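Plerkex @plerkex_taller
19 de enero de 2019

Hilo – Panel de pruebas de pulsadores de Fisano, tres días en el banco. Empiezo por la pinza frente a la chapa.

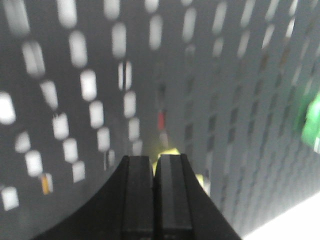 Cámara de muñeca, dedos juntos, chapa perforada al fondo.

2/ El kit trae la chapa, pulsadores rojos y uno blanco con aro verde. Precio: 900 euros sin soporte. El soporte de Bridadham se pide aparte y el plazo que me dieron fue julio.
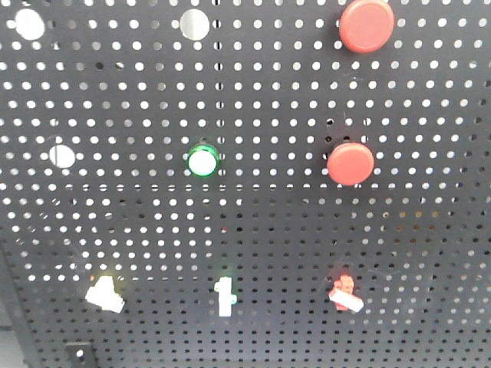 3/ El montaje no pide más que una llave. Manual de 53 páginas, en inglés, con el par de apriete en un anexo. Habría agradecido una tabla al principio.

4/ Calibración: la rutina de Nasution recorre 302 puntos y guarda un archivo de texto. Con luz trasera conviene fijar la exposición a mano – en automático la rejilla da falsos bordes.

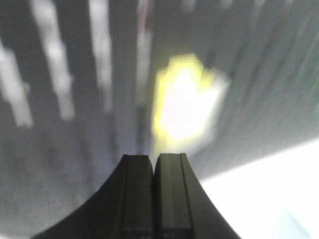 5/ Velocidad de aproximación: la bajé al 3 % en el último tramo. El valor de fábrica es demasiado alto para una cámara con obturador lento.

6/ Pega principal: el perforado confunde al detector de contornos. Fisano vende una lámina difusora; no la he probado.
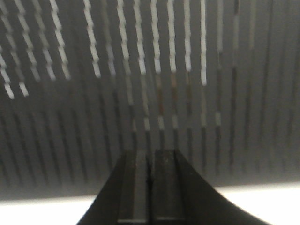
Pinza vacía a poca distancia de la chapa, con ranuras iluminadas arriba.

7/ Para docencia lo compraría. Para ensayo de ciclos esperaría a la próxima revisión del firmware. Mañana subo los parámetros.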